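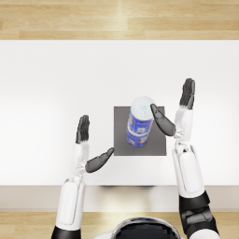 Rusport Table Tennis Club in Drunmont is looking for a part-time assistant coach for its junior group, starting in February. You will work with 24 players between 9 and 15 years old, together with our head coach, Reshma Shabalala. One part of the work is target practice for the serve, and for this we use very simple things, which the children try to hit from the other side.

Training is on Friday from 16:30, and there are also two shorter sessions in the week, which we can agree with you. We pay 30 per hour, and travel to away matches is paid separately.

We ask for a basic coaching license and some experience with children. A high personal ranking is not necessary. You should be able to feed balls from the box for a long time with good rhythm.

Please write a short letter to Bradley Bainbridge at the club office, 181 Marnora Street, and mention when you can come for a trial session.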